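Vatance Outlook review: a friendly way to keep up with the economy
Posted 10th December
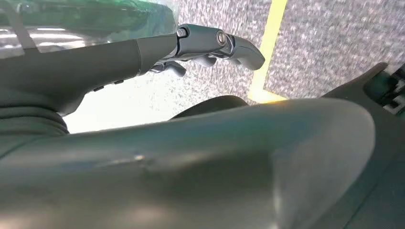
A robotic finger above a rounded, dark gray shell.

I have been reading economic forecasts for most of my working life, first for a small importer and now mainly for my own curiosity (and, all right, to annoy my relatives at dinner). So when I signed up for Vatance Outlook back in August I had a fair idea of what I wanted: growth, inflation, jobs and trade for the countries I follow, in one place, with the old forecasts kept next to the new ones so I could see who changed their mind and when.

The revision view is the part I have grown very fond of. You pick a country and a year, and you get every forecast the service has collected for it, laid out by the month it was published. Watching a cheerful spring number slide down over the summer teaches you more than the final figure does, and I have lost whole evenings to it! Hovering over a point brings up the short note that went with it, so you can check whether the change came from exports, household spending or just a correction to last year's data.

Coverage is good too. There are 94 countries in the list, and the smaller European ones get proper treatment, with government debt and wages as well as the headline growth rate. I had been paying for Skillex before, and while its charts are prettier, I was forever running into blank pages once I wandered away from the big economies.

Now for the grumbles. Search is poor. Type "unemployment" and you get 9 different series with nearly the same name, and I still pick the wrong one half the time. Exporting to a spreadsheet works, but the dates come out as text, so you have to convert them before you can chart anything. And the weekly email is far too long, even for someone like me who writes reviews this size.

Help was kind and a bit slow. I wrote to them about a missing quarter in the Slovak trade figures and waited three days for a reply, though it was a thoughtful one and the gap was filled in soon after.

A word on the two plans. The basic one gives you the forecasts and the charts, and I think it will do nicely for students, small business owners and anybody who simply likes to follow the news with some numbers at hand. The bigger plan adds the Dhillon regional data and the Sudov survey of manufacturers. I tried it for a month, enjoyed the survey very much, and went back to basic.

Rating: four stars out of five. I have renewed for another year, and I'll update the review if they ever sort out that search box.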